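The Gospel of the Empty Drawer

Aníbal Zapata has thrown out, by his own estimate, some 600 pieces of clothing in his adult life, nearly all of them his. He says this with pride. I am less sure it is something to be proud of, and I told him so within five minutes of sitting down in his kitchen in Giltport.

"You're counting the wrong thing," he said. "You're counting what left. Count the mornings I didn't stand there in my underwear trying to decide."

Zapata runs Ballis, a decluttering service that charges by the visit and has lately become popular with people who own too many sweaters. His method is simple enough to fit on a postcard, and he sells the postcard. You keep what you wore in the past two months, plus a coat. The rest goes. Clients get a follow-up call in April, when the temptation to shop is supposed to be strongest.

I asked where the rest goes. He said donation. I asked whether he had ever followed a bag past the donation door.

"No," he said. "Have you ever followed your trash?"

Fair point, though I'm not charging anyone for my trash.
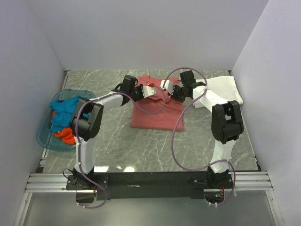

My own closet is no model of order. I have a drawer of T-shirts I would not wear to get the mail, and I know exactly why each one is in there. Zapata finds this sort of thing sad. He used the word "hostage" twice. When I said that a shirt from a summer job is a cheap and pretty harmless way to remember a summer job, he shook his head.

"You remember the job anyway," he said. "The shirt is doing nothing."

Maybe so. But I noticed that he had kept a clock on the wall with the date 1896 painted on its face, and that the clock was also doing nothing. It had stopped. He told me it was his grandmother's and that it was different. I waited for him to say how it was different, and he got up to make more coffee.

For another opinion I went to Hidayah Yeoh, who has run a mending and alterations shop on the Bimholm road for 17 years. She has seen several of Zapata's clients, usually a few weeks after he has.

"They come in with new things," she said. "The new things don't fit, so I take them in. Before, they had old things that did fit." She was hemming a pair of gray pants while we talked and didn't look up much. "I make money from it. I shouldn't complain."

She complained anyway, and I was glad. Yeoh thinks the trouble starts when people are told that a full drawer says something bad about their character. Most of her customers, she says, have a normal amount of clothing and not enough hooks.
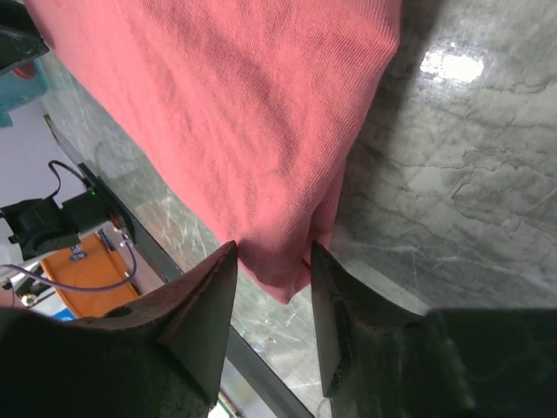
"Put up hooks," she said. "Wash less. Sew the button back on the same day. I can't sell that for what he charges."

I took the hooks back to Zapata by phone on Monday. He laughed, and he was a good sport about it. He said he liked Yeoh's work and had sent people to her. He also said that hooks are how it starts, and that he had once visited a house near Siregar where the coats hung so thick on the hall wall that the bathroom door wouldn't open all the way.

"What did you do?" I asked.

"Got rid of the coats."

"Did they buy new ones?"

There was a pause. He said he hadn't been back to check, that the follow-up call had gone to voicemail, and that he assumed things were fine. Then he asked whether I'd thought any more about the T-shirt drawer. He could come by the week after next, he said, and the first visit was half price.

I told him I would think about it. The drawer still closes if I push with my hip.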